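Workshop notebook, Lusby studio
Entry for June, begun 9.40 in the morning
Kept by Marloes Goossens; additions by Filippos Triantafyllou are initialled F.T.

Purpose of the session: to settle the ground layer and the order of working for the community screen before the members' painting days begin. The screen is to stand in the entrance of the Lusby reading room. It consists of 16 panels, hinged in pairs, and will carry the river motif agreed with the Mok calligraphy circle in spring.

Ground layer. The first test boards were prepared with the chalk ground supplied by Vasturex, applied in 5 coats with light sanding between the second and third only. The surface accepted ink well but dragged under the broad brush. Mirjam Coppens repeated the test with a thinner mix and sanded after each coat. Her board is the better of the two. The ink sits where it is placed and the edge of the stroke remains clean, including on the long descending stroke which gave so much trouble last time. It is recommended that her method be adopted for all panels.

Quantity of ground remaining: one full tub and one opened. A further tub should be ordered. The opened one had formed a skin and was strained before use. F.T. asks that lids be pressed down on all four sides.

Colour. The blue for the upper water has been mixed three times and is still not agreed. Anselmo Paiva prefers the version with a little black in it, on the grounds that the brush lettering must read against it from the far side of the entrance. Mirjam prefers the clearer blue and proposes that the lettering be made heavier. Both boards have been left on the north shelf, marked A and B on the reverse, and members are asked to look at them in the morning and again in the evening before giving a view. The yellow for the reeds is settled. It is the Flastinov dry pigment in glue size, no white. 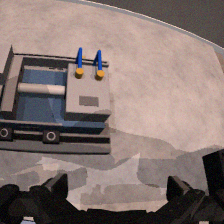
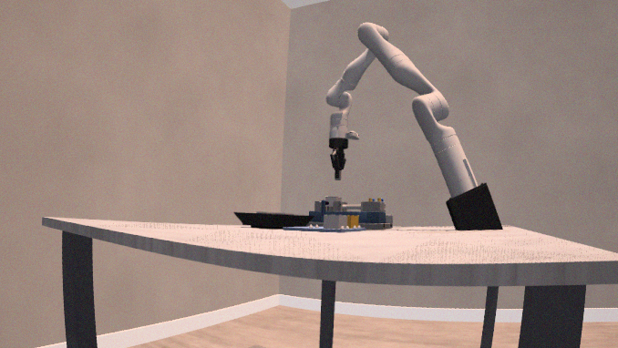

Tabletop views, computer renderings.

Lettering. The text of the poem has been laid out at full size on lining paper by Marloes Van der Linden. It runs over seven panels, beginning on the third. One line falls across a hinge. Two solutions were tried: closing up the spacing of the whole line, and moving the final word to the next panel. The first looked cramped. The second leaves a gap, though the reeds may be brought up to meet it. Marloes V.d.L. will draw the second version again with the reeds included, and the circle at Mok will be asked for its opinion before anything is transferred.

Transfer to be by pricked paper and charcoal dust. Graphite paper was tried on an offcut and left a line which showed through the blue and could not be lifted with bread or with a soft rubber.

Carving. The top rail of each pair is to have a shallow wave cut along it. Anselmo has cut one rail in lime and one in oak. The lime is crisp and took a little under half the time. The oak matches the door frames in the reading room. No decision today. The depth of cut is to be kept the same in either wood so that the template need not be remade.

Members' marks. Each person who works on the screen is invited to press a thumb-sized seal into the small clay tiles that will be set along the base. The mould yields a tile that is slightly too thick for the groove. F.T. to pare down the mould and not the groove, as the groove has already been cut on the first pair. (Done, 4.15 in the afternoon. Tile now sits flush. F.T.)

The society had planned for 1,000 tiles. The rails as measured this morning will take 699 at the present spacing. The spacing could be closed, but the tiles would then touch, and glaze would chip when the panels are folded. The matter is to be put to the next general meeting together with the question of whether tiles might also be set on the reverse.

Outstanding:
Order chalk ground, same grade.
Blue A or blue B.
Lime or oak.
Revised layout to Mok.
Sharpen the two small gouges, and return the borrowed one to its roll.
Hinges: the sample pair binds at full opening. Mirjam to try a thin washer.

Addition, F.T.: washer tried, panel now opens fully but drops a little on the left. Will try a second washer on the lower hinge.

3 comments | 11 shares

Recent entries
Paper store: shelves and labelling
Second firing of the seal tiles
Notes on mounting the photographs for the spring display
Brush washing and the use of the small sink
Visit to the calligraphy circle at Mok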